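Numano Technical Forum
Manipulation Cells — Setup and Maintenance
Thread: Recommended order of work for the tabletop kitchen cell (white top, single arm)

Posted by jkozlowski_cells, November 29, 2019

Good afternoon. Our department has taken over one of the kitchen cells from the Marciniak site and I have been asked to write its care procedure. The cell has a white top, a single arm with a wrist camera, and the usual set of toy food and dishes. The handover file consists of a parts list and a wiring sheet. Neither states how the wrist camera is to be checked or how often the finger pads are to be replaced.

At present we begin each shift by moving the arm low over the two bowls, fingers open, and reviewing the wrist view before any program is loaded.
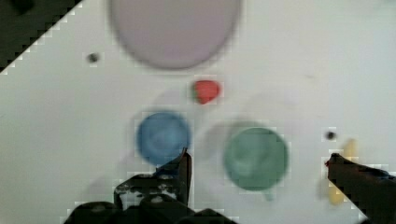
The view is soft at that height, and the operators disagree on whether it is acceptable. Some wish to refocus the lens each morning. I would prefer a fixed rule. Any written practice that other sites are able to share would be appreciated.

Jolanta Kozłowski

Posted by r_szczepanska

Ms. Kozłowski, I would advise against refocusing each morning. The lens on these units is locked with a drop of thread compound, and every adjustment requires a new hand-eye calibration. We refocused ours twice in June and lost 4 working days to it.

Our rule is to judge the view only with the arm stopped. Motion blur is frequently reported as a focus fault. Jog to the object, wait for the arm to settle, and then look. If print on a label still cannot be read at a standstill, clean the lens cover first and check again. Only then open a ticket.
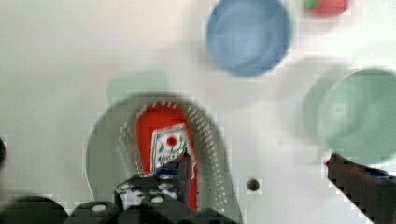 Does the hand-eye calibration have to be repeated after a change of finger pads?
A pad change alone does not require it, provided the camera bracket has not been loosened. The tool center point should still be checked, as new pads are thicker than worn ones.

Roman Szczepańska

Posted by dalovley_maint

I must disagree in part with the previous reply. At Dalovley we check the camera bracket at every pad change, whether or not anyone believes it was touched. Ticket 1619 in our system concerned a bracket screw that had worked loose over several weeks, and the error was blamed on the pads until the bracket was finally tested.

I would also add the cables to the procedure. The loop at the gripper head must keep its slack through the full wrist turn, and the lines that run down beside the arm should not lie across the work area where objects are placed. Please look at the arm from overhead, in its folded position, before signing off.
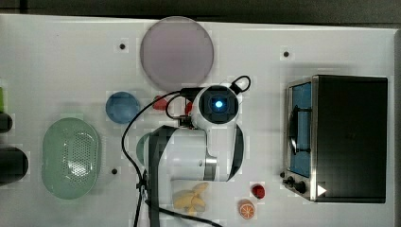 Posted by pudano_lab2

We hold the same cell type at Pudano and follow a procedure close to the Dalovley one. Checking the bracket takes 2 minutes and I see no reason to leave it out. On the lens I agree with Mr. Szczepańska. It should be left alone.

One matter has not been raised. The table should be set before the arm is powered, and it should be checked from overhead with the arm parked clear. We compare it with a printed reference sheet kept at the operator station. Large items such as the toaster oven and the colander go down first, and the small fruit last. The holes in the tabletop serve as fixed points for the comparison — tape marks were tried and they lifted after every cleaning.

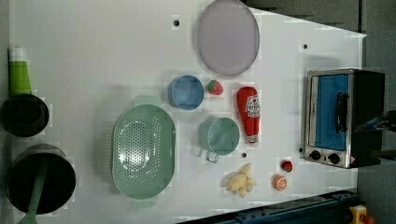

Maintenance interval

Posted by r_szczepanska

I accept the point on the bracket and will amend our own sheet. On intervals, we replace the pads after 268 hours of run time. That number comes from our own wear log and should not be copied without a log of your own. A site that handles mostly soft items may go considerably longer.

I do not accept that tape marks are unsuitable. Ours are placed under a clear film and have held.

Posted by jkozlowski_cells

Thank you all. The draft will state that the lens is not to be adjusted without a ticket, that the bracket is checked at each pad change, and that the table is set and compared before power is applied. The pad interval will be left blank until we have a wear log. I will post the draft in this thread for comment once our safety officer has read it.

Posted by dalovley_maint

Please include the torque value for the bracket screws in the draft. It is missing from the Marciniak parts list.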